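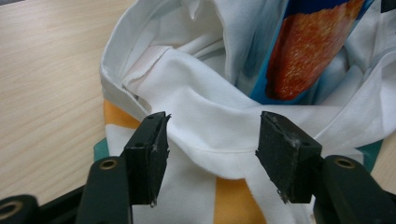 Vostine Flat Linen Press Cloth

Item group: Ironing and pressing
Sold by: Bridamik
Sizes: Small, Large
Color: Natural white
Unit: single cloth, or set of 2

Short description

The Vostine is a woven linen cloth which you put between the iron and the garment. It protects dark wool from shine, it keeps the print on a T-shirt away from the hot plate, and it lets you use more steam on a seam than the fabric alone would accept. We have sold it for ten years in almost the same form. The only big change is the hem, which is now flat on all sides. The older cloth had a rolled hem, and customers wrote to us that it left a line on thin silk. They were right, and we changed it.

Why use a press cloth

Many people iron for their whole life without one, and for cotton sheets this is fine. The trouble starts with fabrics that have a surface: wool, viscose, corduroy, anything with a nap or a glued interlining. The iron presses the fibers flat and they begin to reflect the light. On black trousers you see it first at the pockets and on the seat. This shine can sometimes be steamed out again, but often it stays.

A second reason is dirt. The plate of an older iron carries small remains of starch and melted thread, also when it looks clean. On a pale blouse one brown spot is enough to make a bad morning. With the cloth in between, the spot lands on the cloth.

Material and weave

100% linen, plain weave, prewashed one time before cutting. The yarn is not bleached with chlorine, so the white is a little warm in tone and there can be small thick places in the yarn. These are normal for linen and do not press through into the garment. The cloth contains no finish and no softener. When it is new it feels quite stiff, nearly like paper. After the fourth or fifth wash it becomes soft and takes up water much better.

We were asked several times why we do not offer it in silk organza, as is common with tailors. Organza is very good because you can see through it. It is also expensive and it does not hold much water. For collars, facings and small details we recommend to have a piece of organza as well. For trousers, skirts and coats the linen is the better tool in our opinion.

Which size to choose

The Small covers a shirt front or a sleeve and is easy to move with one hand. Choose it if you mostly sew, and press short seams between the steps.

The Large covers one trouser leg from the knee to the hem on a normal board. Choose it if you mostly press finished clothes. On a narrow sleeve board it hangs down at both sides and can be annoying.

The set of 2 contains one of each. Most customers who buy a single cloth come back later for the other size, so the set is priced a bit lower than the two bought apart.

How to use it

For wool: Lay the garment on the board with the inside up if possible. Wet the cloth under the tap and wring it strongly, until it does not drip. Spread it on the place to be pressed. Set the iron to wool, put it down, count slowly to 5 and lift it. Do not slide. Move the iron to the next place and put it down again. When the steam has almost stopped, take the cloth away and let the garment lie until it has cooled. If you pick it up warm, the crease goes out again and the work was for nothing.

For iron-on interlining: Use the cloth dry or only slightly damp, depending on what the maker of the interlining writes. Keep one side of the cloth always for the glue side. Kaisu Kinnunen from our workshop has sewn a small red cross in one corner of her own cloth for this, and we think it is the simplest solution.

For prints and flex film: Cloth dry, no steam, short contact. Please test on the hem first.

For linen and cotton garments: A cloth is not necessary, except for dark colors.

For velvet: Please do not use this cloth. Velvet needs a needle board or a second piece of velvet below. We do not sell needle boards at present.

Care

Machine wash hot, together with towels or other white things. Do not use fabric softener, as it makes the linen repel water, and on the iron it gives a smell. Dry on the line or in the tumbler, both are possible. The cloth does not need to be ironed before storage. It becomes flat with the first use.

Glue remains can be loosened if you press the cloth on a piece of baking paper and pull it off while still warm. Old glue that has turned brown does not come out. It does no harm as long as it is on the marked side, but when the area becomes larger than a hand we would replace the cloth.

Brown marks from too much heat are scorched fiber. Washing makes them lighter but the fabric is weak there. If it starts to break, cut the good part into small pieces and keep them for collars.

The cloth will shrink slightly in the first hot washes, in spite of the prewash. The sizes are cut with this in mind.

What is in the package

One cloth (or two, in the set), folded, with a paper band. The use and care text is printed on the inside of the band in three languages. There is no plastic. Since April the band is made from thinner paper, and it can arrive with a tear. The cloth itself is not affected by this.

Goes well with

Grecu tailor's ham, filled with sawdust, wool on one side and cotton on the other. For darts, bust seams and the top of a sleeve. The Small cloth fits over it without folds.

Grecu seam roll. Same filling. For long seams where the edges of the allowance should not mark through.

Jillotmont spray bottle with fine mist. Useful if you do not like to wring the cloth each time. Spray, wait a moment so that the water can spread in the fabric, then press.

Jillotmont wooden clapper, beech. Holds the steam in the seam after the iron is lifted. If you sew coats you will want one.

Questions we receive often

Can I use a kitchen towel? Yes, if it is pure linen or cotton, white, and without a woven pattern. A waffle towel will print its squares into wool. Colored towels can give off color when they are hot and wet.

Does it work with a steam generator? It does. Because the steam is already strong, use the cloth dry and shorten the contact time.

Can it be used with a roller press? The Large can, but it tends to wander to one side. Hold it at the two front corners until the roller has taken it.

Is it suitable for sheer fabrics? With care. The weave is plain and even, but on chiffon we would use a lower setting and press from the back. Mareike Mühlbauer, who answers our customer mail, presses her chiffon scarves between two layers of the Large, folded once.

Is it possible to order it hemmed in another size? Only for orders of 10 pieces or more, for example for sewing schools and costume departments. Please write to us with the wished measure, and add the shrinkage or tell us that we should add it. The waiting time is roughly 4 weeks.

Do you sell the linen by the meter? No. We tried it, but the cutting took too much time beside the normal work.

Returns

Unused cloths can be sent back with the paper band. Washed or pressed cloths we cannot sell again, so please feel the fabric before the first wash and decide then. If you find a fault in the weave, such as a hole or a missing thread, send us a photo and we replace the cloth. You do not need to return the faulty one.

Delivery

The single cloth goes as a letter, the set as a small parcel. Orders that reach Bridamik before noon leave the same working day. Together with a Grecu ham the delivery is always by parcel, and the driver will need somebody at the door.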